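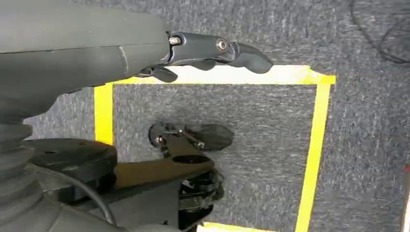
Dernière mise à jour : 13 août 2022

La deuxième vie des petites voitures

Il y a des gens qui changent de voiture comme on change de rideaux, et puis il y a les autres, ceux à qui ce reportage est consacré, qui gardent la même depuis si longtemps qu'ils ont fini par lui parler au démarrage. J'ai passé une partie de l'été à Fastham, petite ville sans charme évident mais d'une gentillesse désarmante, où l'on entretient, répare et bichonne des autos que partout ailleurs on aurait envoyées à la casse. Et je dois l'avouer tout de suite, je n'en suis pas revenue tout à fait indemne : ma propre citadine a désormais droit à un lavage à la main, avec deux seaux, s'il vous plaît !

Tout a commencé avec la Karras. Le nom ne vous dira peut-être rien, et c'est bien normal, car cette petite berline assemblée à Nekgate n'a jamais fait la couverture des revues. Elle avait une banquette un peu trop ferme, un levier de vitesses qui demandait du doigté et un coffre où l'on pouvait, en insistant, faire entrer une poussette et les courses de la semaine. On l'achetait parce qu'elle était raisonnable. On l'a gardée parce qu'on s'y était attaché, ce qui est une tout autre affaire, et l'usine a fermé il y a 40 ans sans que les propriétaires de Fastham aient jugé utile d'en tirer la moindre conclusion.

La difficulté, quand on roule avec une voiture dont plus personne ne fabrique les pièces, c'est justement de trouver les pièces. Le moteur, passe encore : il est simple, solide, et les mécaniciens du coin le connaissent par cœur. Mais une baguette de porte, un joint de lunette arrière, une coque de rétroviseur, voilà de quoi occuper plusieurs week-ends. Les habitués écument les bourses d'échange, tôt le matin, avec une thermos et une liste froissée dans la poche. On y marchande à voix basse, on y retrouve des connaissances, on repart parfois avec tout autre chose que ce que l'on cherchait (un cendrier, par exemple, alors qu'on ne fume pas).
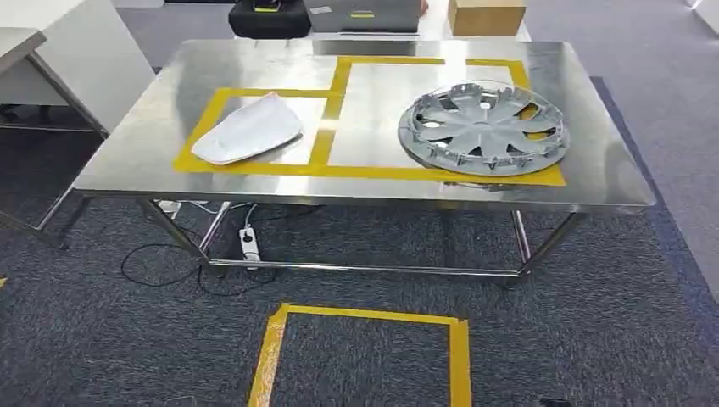
C'est aussi là que naissent les grandes querelles. Faut-il préférer la pièce d'origine, même fatiguée, à la copie neuve et un peu trop brillante ? J'ai entendu défendre les deux opinions avec une égale ferveur, autour d'une table de camping, pendant que refroidissaient d'excellentes merguez. Les puristes tiennent qu'une éraflure fait partie de l'histoire d'une voiture, et qu'on n'efface pas plus la marque d'un vieux créneau raté qu'on n'efface une ride. Les autres répondent, non sans bon sens, qu'ils aimeraient bien que l'eau cesse d'entrer par le bas des portières.

Un peu plus loin sur la route de Nekgate, le garage Stultora met tout le monde d'accord. L'enseigne a pâli, le téléphone sonne dans le vide à l'heure du déjeuner, mais il règne dans l'atelier une odeur d'huile et de café qui m'a ramenée d'un coup à mon enfance, aux samedis où j'accompagnais mon père à la vidange. On vous y explique la panne en prenant son temps. On vous montre la pièce usée, on vous la met dans la main, on vous dit ce que coûtera la réparation et ce qui se passera si vous attendez encore un hiver. L'heure d'atelier est à 45 euros, et l'on vous rend la voiture avec les conseils en prime.
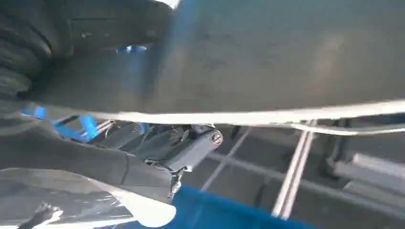
De ces conseils, j'ai rempli un carnet. Rouler un peu chaque semaine, même pour aller au pain. Ne pas laisser dormir la voiture sous une bâche qui ne respire pas, surtout au bord de la mer. Graisser les charnières avant qu'elles ne se plaignent. Garder toutes les factures, y compris celles que l'on préférerait oublier, dans une chemise cartonnée que l'on transmettra le jour venu avec les clés.

Car elles se transmettent, ces Karras, et c'est sans doute ce qui m'a le plus touchée. On apprend à conduire dans celle de sa grand-mère, on jure qu'on s'achètera mieux, et l'on se retrouve quelques années plus tard à chercher un joint de lunette arrière sur un parking, à l'aube, en grelottant. Le grand rassemblement de Fastham se tiendra en septembre, sur la place du marché, avec départ en cortège vers Nekgate en fin de matinée. L'entrée est libre, et l'on peut venir avec n'importe quelle voiture, à condition de se garer derrière l'église.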